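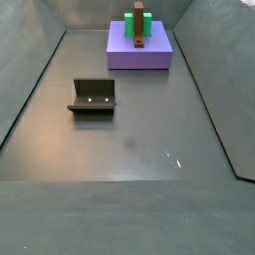 The gray-walled bench at the Prumoston workshop, October 26, 2022

I drove out to Prumoston to see the shared workshop's robot cell, a project the members call Steso. It is a small assembly bench with low walls, built over 14 months on evenings when the main room was free. I stayed three hours, mostly standing.

The parts are blocky and brightly colored so the members can tell from across the room what went where. The task is simple to say: get pegs and posts into the places made for them. The tolerances on the slots took longer than the software did. Members had printed three versions of one base before they kept one.
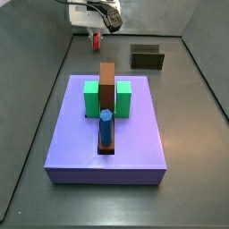 Govivard asked whether a looser fit would have saved all that trouble, and was told it would, but then a bad grip would pass as a good one and they'd learn nothing from it.

Fingers are the part they change most. A set takes an evening to make, and a shelf by the door holds the old ones in jam jars. The log book for the bench had reached run 307 when I looked. 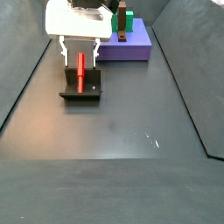 The controller sits under the table, and its fan is loud enough that people raise their voices. Emergency stop is on the left, at hip height. I bumped it once.

Resetting the bench between runs is done by hand and can take up to 2 minutes. 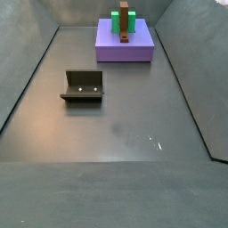
Coffee is in the back, next to the band saw. Parking is easier on the Tuominen side of the building. The next open evening is in December, and the door list goes up at the front desk the week before.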